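2/16/24

# Collecting demonstrations at Stokov: an interview with Jarmila Zelenák

The Stokov laboratory began its programme of recorded demonstrations in June, with the aim of teaching a small robotic arm to place building bricks on a plate. Jarmila Zelenák has directed the work from the start. She received us between two recording sessions and spoke at length about how the examples are gathered.

"The arm learns from what a person does with it," she said. "If the person hesitates, the hesitation is learned as well. We therefore ask our operators to decide on a brick before they begin to move."

Each task is recorded 200 times, in sets of 30 at most, after which the operator must rest. The bricks are laid out afresh before every attempt, at different angles and distances from the plate.

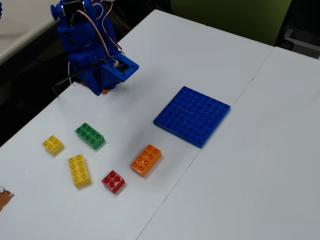
Radomír Kadlec would prefer fewer recordings and stricter selection, and he told us that a poor example does more harm than a missing one. Ms Zelenák does not dispute the point, but she considers it too early to discard material. "We keep the failed attempts and mark them as failed," she said. "Shuzhen Hao reads through the marks at the end of each session. At present the archive holds 2901 attempts."

The question of lighting has taken up more of the laboratory's time than was planned. Early models, trained under the name Muditz, performed well in the morning and badly after lunch, and the cause was traced to the lamps. 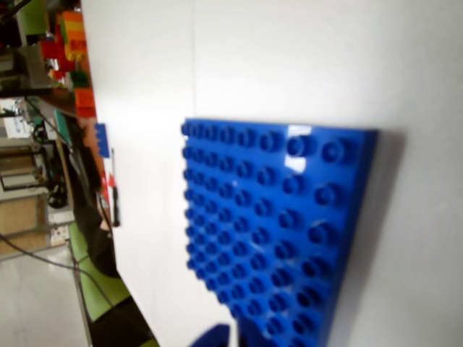
Consistency between sessions remains the chief concern of the programme. Ms Zelenák does not wish to remove every difficulty from the recordings, as the arm will later have to work in ordinary rooms. A glossy plate will throw back a bright spot of glare, as the blue one does near its top edge, and she regards this as a condition the model must learn to accept. "What I will not allow is a change that has not been written down," she said.

The next stage will involve four operators, and Zdislava Halás is preparing their written instructions.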